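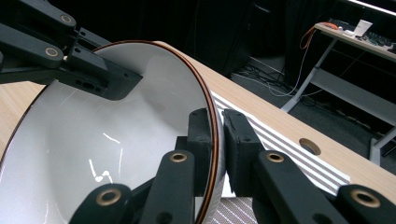
Call for Papers: Regional Meeting on Religion and the Natural World

2 min read

The theology department at Gedness College invites proposals for its fall meeting, to be held in Starnley over three days in September. The theme is water in scripture and worship.

We welcome work from biblical studies, church history, ethics and liturgy. Graduate students may apply – please name your program and adviser. Papers should run 20 minutes when read aloud.

Send an abstract of no more than 500 words, with a short biography, to the department office by July 23, 2026. Panels already under contract with Prorham Press for the essay volume do not need to reapply.

The Nikolaidis Fund will pay travel costs for 13 speakers who have no support from a home institution. Ask for the form when you submit.

Comments

gradstudent_mw: Are co-written papers OK?

Dept. Office: Yes. One abstract, both names.

R. T.: Is there a remote option for panels?

Related

Adjunct opening in Hebrew Bible
Summer reading group: the Psalms
Library hours during the break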